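How Does Velvet Get So Soft?

Have you ever drawn a picture on a velvet cushion with your finger? I do it every time I visit my aunt! You stroke one way and the cloth looks dark, you stroke the other way and it goes pale. I wanted to know why, so I went and found out.

Most cloth is flat. Threads go over and under each other, like the strips in a paper place mat. Velvet has extra threads that stand straight up – we call them the pile. Think of a lawn, but tiny.

So how do you make threads stand up? Weavers make two cloths at once, one on top of the other, with the pile threads running up and down between them. Then a sharp blade slices through the middle. Now you have two pieces of velvet, and each one is fuzzy on one side.

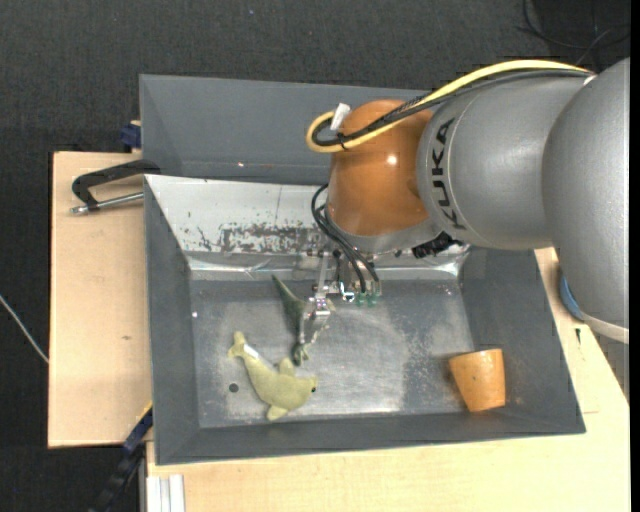
Anselmo Cordeiro wrote in to ask whether the fuzz can fall out, as his old velvet bag has a bald corner. Yes, it can, Anselmo! Each little tuft is held in by the threads around it, and years of rubbing wear it away.

And my finger drawings? When the pile leans toward you, you look down into the tips and see deep color. When it leans away, light bounces off the sides and it looks shiny. Try it on a velvet scrap – then brush it smooth and start again.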